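Visit report: Brullach textile sorting and folding rooms, December

Brullach takes in used clothing and household linen from 29 collection points and grades it for resale or fibre recovery. Marwa Chraibi met us at the goods entrance at 9.30 and gave the intake figure for the previous month as 1,838 kg, of which 490 kg went on to recovery.

Grading is done by hand in 3 classes. Lined garments are held back from the first pass, as lining and shell are often different fibres and have to be entered separately on the sheet. Dark items are handled apart from white ones throughout.

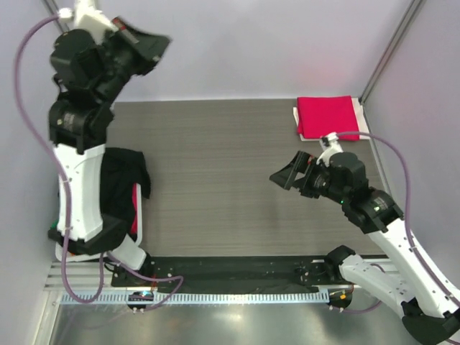 The sheet itself is a single page: fibre, weight, fastenings, faults. Fastenings are recorded by type only. Rodrigo Olmedo asked whether the care label is accepted as proof of fibre content. It is accepted for resale but not for recovery, where a sample is tested first.

White fabric is graded on surface and shade. A pronounced grain or streak in the cloth isn't a fault in itself, though it makes thin patches harder to find, and the grader is expected to check the piece from two directions before passing it.
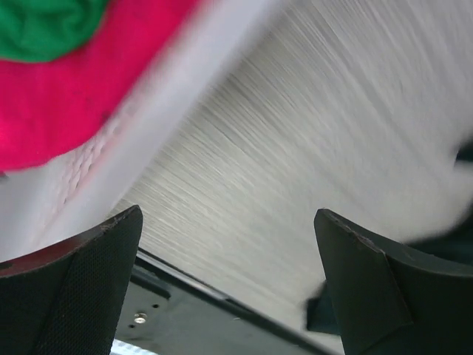 Delyth Trevor disagreed on that last point, saying that two directions were too few for brushed cloth and that she would want the piece held up to a window as well. Brullach has no window on that side of the building. The visit closed at noon.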